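Setting the Table at Dikutdale: A Conversation With Shirley Nguyen

The dining service at Dikutdale Residence provides meals to 231 residents across three buildings. Last year the residence revised the way its tables are laid, replacing printed paper placemats with plain wipe-clean mats and moving to a smaller range of dishes. Shirley Nguyen, the dining services manager, met with the residents' newsletter in June to discuss the change and the questions it has raised among families.

Ms. Nguyen has worked in institutional dining for 24 years, the last 11 of them at Dikutdale. She began by explaining that the revision started with a complaint. A resident in the east building had written to say that she could not find her plate.

"She was quite serious," Ms. Nguyen said. "We had white tables, white plates, and a paper mat with a pale floral border. For a person with reduced vision, the edge of the plate disappeared. She was putting her fork down on the mat and her bread on the table."

The letter was passed to Khurram Abbasi, the occupational therapist, who sat through several lunches before making his recommendations. He asked for one solid color beneath each place setting, darker than the dishes and without any pattern. Patterns, he wrote in his report, may be mistaken for crumbs or spilled food, and some residents will spend much of a meal trying to pick them up.

The dining service tested mats in navy, dark green, and brown. Navy was rejected in the evening, when it looked black under the ceiling lights, and a number of residents described it as a hole in the table. Green was well liked but was available only in a small size. Brown was adopted for all three buildings.

"I would have chosen the green," Ms. Nguyen said. "I still would. But a mat has to be large enough for the whole setting — the tray, the cup, the napkin — and the brown one was."

Size became the second matter of discussion. The earlier paper mats covered little more than the area of a dinner plate, and cups were often set on the bare table beside them. The present mats extend well beyond the dishes on every side. Residents are now served side items on small square trays with a raised rim, which Ms. Nguyen regards as the most useful part of the new arrangement. Food can be pushed against the rim with a spoon, and the straight sides make the tray easy to line up with the edge of the mat. 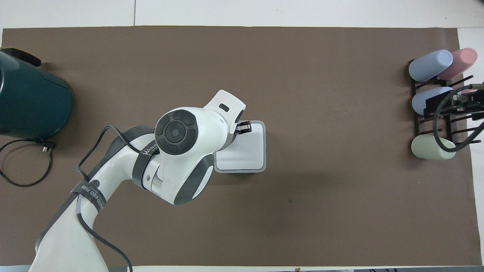 Should the tray be lighter or darker than the mat? A light tray on a dark mat is the usual choice at Dikutdale, although pale foods such as rice or fish are easier to see in a darker dish.

That exception has led to a small reserve of dark blue bowls, which the kitchen sends out on days when the menu calls for them. Thirumalai Pillai, the head cook, keeps the list. Oatmeal, mashed potatoes, and plain yogurt are on it, and cottage cheese was added this spring at the request of two residents.

Cleaning was a concern for the staff at first. The paper mats had been thrown away after each meal, while the new ones must be wiped, dried, and stored. Ms. Nguyen said that the mats are stored flat, as a rolled mat holds its curl and lifts at the corners. Creases are tolerated if the mat lies level under a cup. A mat that no longer does so is taken out of use, and 49 have been replaced to date.

Asked whether all residents had welcomed the change, Ms. Nguyen said that they had not. Several missed the holiday designs on the paper mats, and one table in the west building petitioned to have them back. The dining service now puts holiday decorations on the windowsills and the serving counter.

"They told me the room looked like an office," she said. "I understood that. We brought back the cloth napkins in yellow and in red, and I have had fewer letters."

Families who wish to make similar changes at home are invited to speak with Mr. Abbasi, who holds open hours in the therapy room before lunch. Sample mats in all three colors may be borrowed from the front desk.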